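Dolport Cell Rules Pack
Good practice for small robot arm cells, real or simulated

Product type: rule set, check sheets and simulated practice room
Suits: teaching labs, small workshops, anyone running one or two arms on a bench
Maintained by: Fares Boutros, Vosumcombe

What it is

We love a robot arm that does a small job well, and we love it even more when the person next to it knows exactly what it is allowed to do! The Dolport pack is a set of written rules for bench-top arms, along with a simulated room where you can try each rule before you go near a motor. It grew out of the house rules at our Vosumcombe workshop, which were once two sheets taped to a door and are now a good deal tidier (and much easier to read).

The pack doesn't replace the law, the standards that apply where you are or the manual for your arm. Read those first. Dolport covers the everyday habits that sit on top of them.

What you get

Rule book, 84 pages, spiral bound so it stays open on the bench
Start-of-day sheet and end-of-day sheet, both one side of paper
Naqvi room file, with pick and approach tasks ready to run
Risk assessment template with a worked copy
Updates each August

The rules people ask about most

Speed. New programs run at 5 per cent of full speed the first time, with a hand on the stop button. Go up to 30 per cent once the path has run clean from start to finish. Full working speed needs a signature on the sheet, and it can't be the signature of the person who wrote the program.

Reach. Mark out everything the arm can touch, including the elbow. People remember the gripper and forget that the elbow swings out behind it. If two arms share a room, draw both areas on the same plan and write down whether they overlap.

Approach. Stop short of the object, check the line, then close in slowly. Thin upright things such as pens and pencils are wonderful for practising this, as a path that is slightly off will knock them over.

Bench. Keep only what the task needs within reach. Mugs, phones and spare tools go somewhere else, and yes, that includes the screwdriver you'll want again in a minute.

Stopping. Test the emergency stop at the start of every session. Write down the result even when it's fine.

Using the Naqvi room

The room is plain on purpose, with bare walls, a ceiling light panel and a dark table, so it loads quickly and you can see the arm clearly from a low angle. In the pen stand task the black arm on the table reaches towards an orange pencil and a green-capped pen, and a second arm stands on its own pedestal in the back corner. Include that one in your reach plan too!

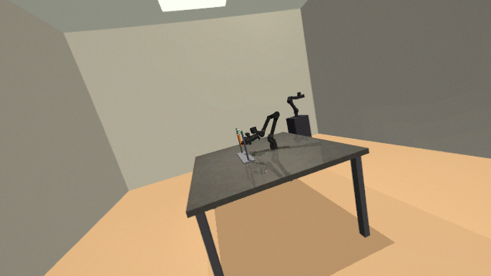 Before you move to a real arm

Run the same task in the room until you can fill in the start-of-day sheet from memory. Then measure your own bench and change the table height and arm position in the file to match. Simulated contact is kinder than the real thing, so go back to 5 per cent for the first live run, however good the simulated one looked.

Fits with

Sutmont bench guards (a drawing template is included)
Any arm with a speed limit setting and a wired stop

Licence covers one site. The sheets may be copied freely within it, and 90 days of email help is included from the day you register.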